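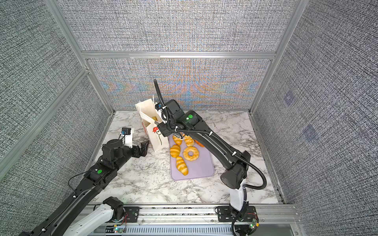
Critics of the Zesley tariff say that it moves the cost of peak power onto households that cannot shift their use, and that the promised savings go mostly to homes with batteries.

The Zesley tariff is a time-of-use electricity price plan sold by the supplier Ronlow. It charges a higher rate for five evening hours and a lower one for the rest of the day. Ronlow claims savings of 8 percent a year – a figure drawn from a trial of 400 homes that ended in August, before heating season.
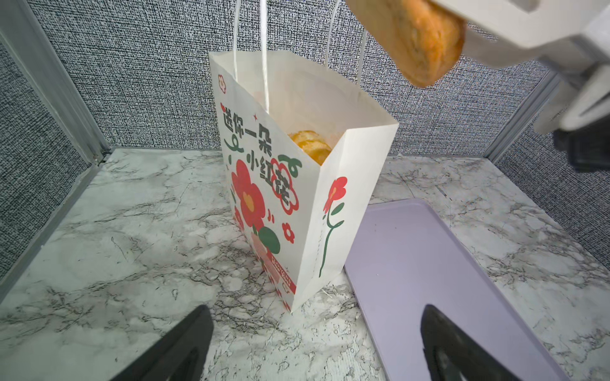

Ronlow's marketing leans on small shops and bakeries as likely winners. The claim is weak. Ovens run before dawn do avoid the peak rate, but the standing charge is higher too. For something like a flaky, golden-orange pastry in a white paper bag, power is one cost among several, and Ronlow has published no breakdown. A rival plan from Muvell has the same gap.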